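Soft plastics drop-off: frequently asked questions
Sandhu Resource Recovery — household program

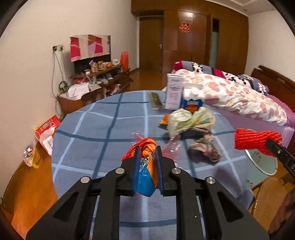
General

What counts as soft plastic?
Any plastic packaging that can be scrunched into a ball by hand and does not hold its original shape. Bread bags, frozen vegetable bags, cereal box liners, pasta bags, chip packets, biscuit wrappers and the outer film from toilet paper are all in this category. Rigid trays, tubs and bottles are not, and belong in your kerbside recycling bin if your council takes them.

Are foil-lined packets accepted?
Yes, if the packaging is mostly plastic with a thin metallised layer. Chip packets and muesli bar wrappers meet this test. Plain aluminium foil does not, and neither do blister packs for tablets.

Is compostable or biodegradable film accepted?
No. Compostable film softens at a lower temperature than polyethylene and weakens the finished product. A small amount can cause a whole bale to be rejected. Check the print on the bag before you add it — some compostable bags look and feel the same as ordinary ones.

What about bubble wrap and padded mailers?
Bubble wrap is accepted. Plastic padded mailers are accepted once paper labels have been cut off. Paper mailers with a bubble lining are not accepted.

Can I include cling wrap?
Only if it is clean. Cling wrap that has been in contact with raw meat, fish or poultry goes in the rubbish.

Preparation

How clean does the material need to be?
Empty and dry. Shake out crumbs. Rinse anything that held sauce, yoghurt or pet food, then hang it up until no water remains. Residual moisture leads to mould in storage, and mouldy bales are sent to landfill.

Do I need to remove stickers or tape?
Small price stickers may stay on. Remove address labels, paper receipts, zip sliders made of hard plastic, and any wire or plastic bread tags.

Should I sort by colour?
No. Colour sorting is not part of the household program. Commercial customers should refer to their service agreement.

How should I pack it?
Loosely, in one clear or translucent bag. Do not tie the bag. Do not put bags inside other bags, as the intake staff need to see the contents. Maximum size is 20 litres per bag and the limit is 3 bags per visit.

Drop-off points

Where can I take it?
Collection cages are located at the Plukthorpe transfer station and at the Masanden Community Centre, next to the rear car park. The cage at Masanden is smaller and fills quickly in the weeks after the holidays.

What are the hours?
Plukthorpe is open from 7:30 am to 4 pm, with last entry at 3:45 pm. The Masanden cage can be used whenever the car park gate is open.

What if the cage is full?
Take your bags home and return another time. Material left beside the cage is treated as dumped rubbish and is not recovered.

Is there a charge?
Household quantities are free. Businesses, schools and clubs need an account. The account rate is set per bale, and the minimum collection is 300 kg.

Processing

Where does the material go?
Bales are trucked to our Urkero plant, where the film is shredded, washed, dried and run through an extruder. The output is a mixed-polymer pellet.

What is the pellet used for?
Garden edging, fence droppers, wheel stops and cable covers. It is not food grade and is not used for new food packaging.

How much does the plant hold?
Storage at Urkero is capped at 1000 bales under the site's fire plan. When stock reaches the cap, intake is paused and both cages are locked. Pauses are posted on the home page and on a sign at each cage.

Why was intake paused in October?
The wash line was shut down for a bearing replacement on the friction washer. Stock reached the cap before the line was back in service. A second friction washer has since been installed — it runs at a lower throughput but allows one unit to be serviced at a time.

Can I visit the plant?
Urkero is not open to the public. School groups may book a talk at the Plukthorpe education room through the bookings form.

Who do I contact about a damaged cage or a missed clearance?
Use the fault form and select "drop-off equipment". Include the site name and the number stencilled on the cage door.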